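Section 6. Setting Up the Two-Arm Grocery Task
Jikau Robotics Club – Student Guide, revised January 4, 2024

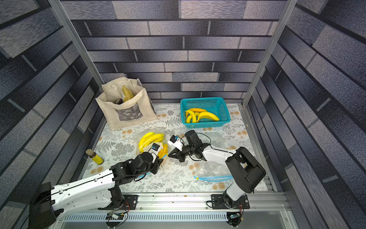 Figure 17. The Ziltotine station with both arms on the front rail and the grocery items on the tablecloth.

This section is for students who already passed the safety talk. Please read all the steps one time before you touch the power switch.

6.1 Before power

1. Check that the main switch is off and the red stop button is within your reach.
2. Push each mounting plate gently by hand. If a plate moves on the rail, tighten its screws with the hex key from the station drawer.
3. Look at the cables along both arms. They must follow the arm and must not be pulled tight at the wrist.
4. Do not touch the small circuit boards under the rail. If a wire came out, write it in the station notebook and call Emmanuel Owino.

CAUTION: Never put your hand between the two grippers while the power is on, also when the arms are standing still.

6.2 Placing the items

5. Make the tablecloth flat. A fold near the rail can catch a finger of the gripper.
6. Stand the tote bag at the back left, with the opening up.
7. Put the basket next to it, close to the back wall.
8. Put the bananas in their clear bag near the center, where both arms can reach. The large zip-top bag goes on the right side.
9. Keep glass items near the left wall. The bottle is not part of the first exercise.

Note: Real fruit becomes soft after many trials. Change it when the skin opens, and clean the crumbs from the cloth.

6.3 Starting

10. Switch on the power and wait for the message "Olteanu ready" on the laptop.
11. Open both wrist camera windows. If one stays black, close the program and start it again.
12. Set the speed limit to 2,000 for both arms. The value 4,000 is only for teams who finished Section 9.
13. Run the homing routine, first left, then right – not together.
14. Open and close each gripper once. Now you can begin the trial.

CAUTION: If the plastic bag goes around a finger, press stop first. Remove the bag only after the power is off.

For the scoring of trials, see Section 7.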